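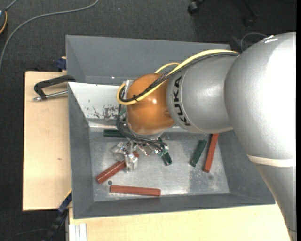 4.3 Cable interference during bin picking

Of the 395 pick attempts logged in the second test series, 65 ended in a protective stop or a missed grasp. Most of the missed grasps had causes already covered in Section 4.2. The remaining stops came from one source, the cables routed along the outside of the wrist, and they are treated separately because they did not depend on the quality of the pose estimate.

The test cell is shown in Figure 3. The arm works over a gray bin with sloping walls, clamped to a wooden support, and picks single bars from the bin floor. Cables for the gripper run over the orange wrist joint and are tied at its lower left side. From there the thinner black cables hang below the joint with enough slack to allow full rotation of the last axis. The slack was set by hand at the start of the series and was not changed until the fault described here had been identified.

Figure 3. Robot arm and gripper over the bin, with reddish-brown and dark green bars on the bin floor. The yellow and black cables follow the outside of the wrist joint.

The fault first appeared on a Tuesday, during a run in which the bars had been placed close to the bin walls. The arm descended to a valid grasp pose, closed on the bar and stopped 2 seconds into the lift with an external torque error. The log showed no contact between the gripper and the wall. Replaying the joint torques showed a slow rise that began before the fingers closed, which ruled out a collision at the moment of grasping. Babatunde Shehu, who was operating the cell, found that a loop of cable had passed under the end of a neighbouring bar. As the wrist turned, the loop tightened and pulled the bar against the wall.

The collision model supplied with the Binex planner treats the wrist as a rigid body and does not include the cables. A path can therefore be reported as free when the cable bundle sweeps through a bar or drags along the bin floor. We had enlarged the gripper model by a fixed margin, but the margin was applied evenly and did not reach the lowest point of the hanging cables. Gulyás describes a similar fault in a machine-tending cell, where the hose package was also missing from the model.

Two changes were made. First, a capsule was added to the wrist model to cover the space the cables can occupy. Its radius was measured with the last axis at both ends of its travel. Second, the torque limit during descent was lowered and a check was added before finger closure: if the torque has drifted from its expected value, the arm backs out along its approach path and the bar is marked as unreachable for that cycle.

A further 100 attempts were made with both changes active, using the same set of starting layouts. No stop was traced to the cables. The cost was a smaller number of reachable grasps near the walls, where the capsule often overlaps the bin itself. Several bars that had been picked without trouble in the earlier series were now rejected at the planning stage. A tighter capsule would recover some of these, but its shape would have to change with wrist angle, and the planner accepts only fixed bodies.

The drift check has a weakness of its own. It compares measured torque with a model of the unloaded arm, and the stiffness of the cables adds a small term that depends on how they were last tied. After the cables were retied for the Honwood gripper trials, the check fired on clear paths until the offset was measured again. The Pakstead controller stores this offset as a constant, and it must now be reset by hand whenever the cabling is disturbed.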